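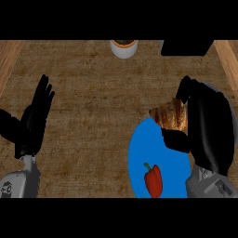 分享 68　评论 13
六月　文／Amparo Echeverri（Gatden 实验室对外联络）

大家好，又是我！Gatden 的操作学习小组今天把新方法 Dresano 放出来了，论文和仿真任务包一起公开，我憋了快一个月，终于可以讲了。

先说它想解决什么。双臂机器人学做厨房里的小活儿，比如把可颂从平底锅挪到盘子里，通常是拿一堆演示直接喂进去。麻烦在于，一只手干活的时候，另一只手也在演示数据里，模型会把它的每一点晃动都当成要学的东西（我第一次听 Orlando Puma 讲这个，愣了半天）。Dresano 的做法是让策略先判断这一步归哪只手管，再分别给2只手生成动作，闲着的那只只需要待在安全的地方，别挡路。

论文第一作者 Rosaura Arboleda 跟我说：“我们以前老想着让两只手都聪明，后来发现先分清谁该动，训练就顺多了。”她说这话的时候正在改附录，改到第几版我不敢问。

测试全部在仿真里做，桌面任务一共13个，食物、餐具的位置每次都会打乱。跟同组之前的基线比，Dresano 在其中2个任务上没占到便宜，都是要双手同时端东西的那种，论文里老老实实写了。剩下的都有提高，抓取之后放歪的情况少了很多，我看回放看得特别上瘾！ 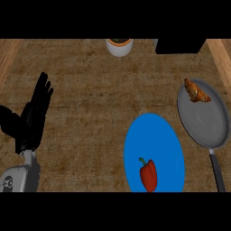

这套方法现在能直接用到真机上吗？

目前只有仿真结果，真机实验由 Nilton Cárdenas 带队，在 Stornville 的实验间准备，还没有可以公布的数据。

任务包里有场景文件、演示轨迹和评测脚本，装起来不算难，我这种半吊子照着说明也跑通了（中间重装过一次环境，怪我自己）。想复现的朋友请先看说明里关于随机种子的那一节，Mercedes Ayala 为它写了好长一段，真的有用。

媒体采访、索取论文或者想来聊聊合作，直接写信给 Gatden 对外联络组就行，邮件标题请注明“Dresano”，我每天上午看信。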